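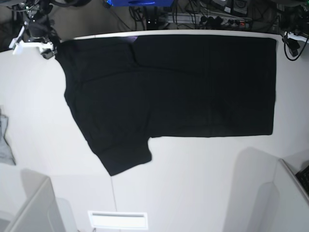 Ghazala Khattak wrote back to my first message asking whether grown adults really need an invitation to come and fold T-shirts, and whether they'd be paid for it. Yes and yes! She also wanted to know if she'd be any good, given that she has been rolling hers into sausages since college. I told her rollers are very welcome, and then I figured I'd better write the whole thing up properly so I can send everyone the same answer.

So, hello. I'm putting together a guide to folding everyday clothes called the Wultik Folding Book, and I'm looking for 16 people to come fold with me before the text goes to the printer. I've written the instructions. I think they're clear, but I wrote them, so of course I do. What I need is people who haven't been living with this stuff, who will read step three, pick up the wrong corner, and tell me about it.

What you'd be doing

Mostly T-shirts. I know the book promises towels and fitted sheets too (fitted sheets are getting their own session, they deserve it), but this round is all about the plain short-sleeved tee, in black, on a big white table. Black on white is lovely for this. You can see right away where a sleeve is poking out or where the hem has gone crooked, and you don't have to squint at a pattern to find the edge.

You'll get my printed instructions and a shirt. You work through it at your own speed, and I sit nearby with a notebook and try very hard to keep my mouth shut. Then we talk. After the break you do it again with a different set of instructions, and we talk some more.

There are two folds in this round:

1. The square fold. Shirt flat, sides in, sleeves tucked back over, then up from the hem. It's the one most stores use and the one most people sort of half know. My trouble spot is the sleeve. I've rewritten that paragraph so many times, and in the last read-through people still ended up with one sleeve hanging below the hem and the body folded over on top of it, so you get this stair-step shape along the bottom and no good way forward from there.

2. The long fold. You bring one side of the shirt over the other so you have a long narrow strip, and smooth it along its length before you do anything else. If there's a print on the chest it goes to the inside. Don't worry if a little of the color peeks out at the edge, mine does that all the time and I've stopped fussing over it.

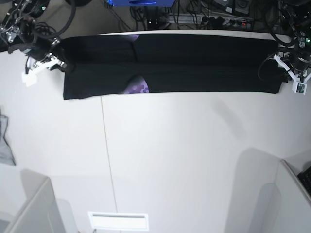 3. Your own fold. Okay, so this one isn't really mine, it's whatever you do at home. Show me! Last August a woman showed me a way of doing it starting from the collar that I had never seen before, and it's going in the book with her name on it if she says yes. I want more of those. If your way of folding is "over the arm of a chair," I want to see that too.

Who I'm looking for

Anyone 14 or older. If you're under 18, bring a parent or have one sign the form I'll email you. You don't need to be neat. I'd love to have a few people who hate folding, because the neat ones forgive bad instructions and just do it their own way without noticing.

I would especially like to hear from:

People who fold left-handed. My drawings all start from the right and I only noticed in the second draft.

People who fold sitting down, or with one hand, or with sore hands. The table can be used from a chair and I want the wording to work from there.

People who do a lot of laundry for other people, at home or for work.

People who read English as a second or third language. If "lengthwise" is a terrible word, please come and tell me so.

You shouldn't come if you've already read the draft. Sorry, I know that rules out most of my friends.

The room

We're in the Awan workroom in Zandcombe, up the back stairs from Itov Street. There's an elevator if you'd like it, just tell me ahead of time and I'll meet you at the side door. The floor is carpeted, a gray-beige that hides lint very well, and there are cables running across it, so please wear shoes you feel steady in and keep bags out of the walkway. I put hooks up by the door for coats. Water and coffee are in the hall, and I'd ask you to leave both out there. The same goes for anything with chocolate on it.
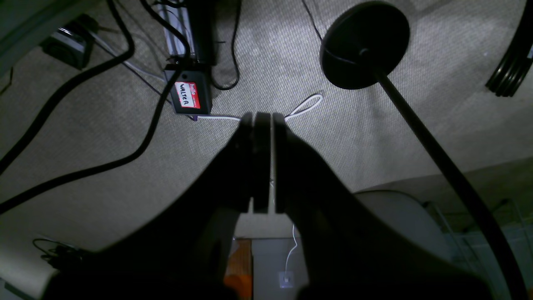

It can get a bit warm in the afternoon, so dress in layers. If you need a quieter time of day, ask for a morning. I'm happy to shuffle people around, and I'd sooner do that than have you sit there wishing you were somewhere else.

Time and pay

Each session runs about 2 hours, including the break. You'd come for 2 sessions, on different days, because I want to find out what you remember when the page isn't in front of you. Pay is by the session, in cash or by transfer at the end of each one, and if you can only make the first one you still get paid for the first one. The amount is in the form, along with the bus routes.

I take written notes. I'll ask before I quote anything you say, and if you'd like to be thanked by name in the back of the book there's a box to check. Leave it blank and you won't be in there.

What to bring

Reading glasses if you use them. Short sleeves, or sleeves that push up easily. Long dangly bracelets are a nuisance, they catch on the knit. You don't have to bring shirts, I have a pile of them, but if there's one at home that defeats you (slippery, enormous, weird neckline) put it in a bag and bring it along. We'll lay it out on the table and have a go at it together at the end.

Please don't practice beforehand! A couple of people did that for the last round, bless them, and watched videos half the night, and I learned a great deal about the videos.

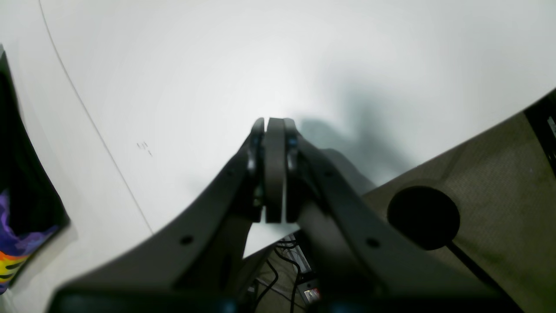

How to sign up

Send me a note through the Wultik contact page with your name, the best way to reach you, and a line or two on how you fold a T-shirt now. Don't polish it. "Badly" is a fine answer, and I've had it more than once already. Tell me if mornings or afternoons are better, and whether you need the elevator, a chair with arms, or larger print. The instructions come in large print anyway, I just need to know to pull out the right stack.

The last day to write is 11/09/2023. I'll answer everyone, including the people I can't fit in this time, and if you'd like me to hang on to your name for the fitted sheets, say so in your note. I'm going to need a lot of company for the fitted sheets.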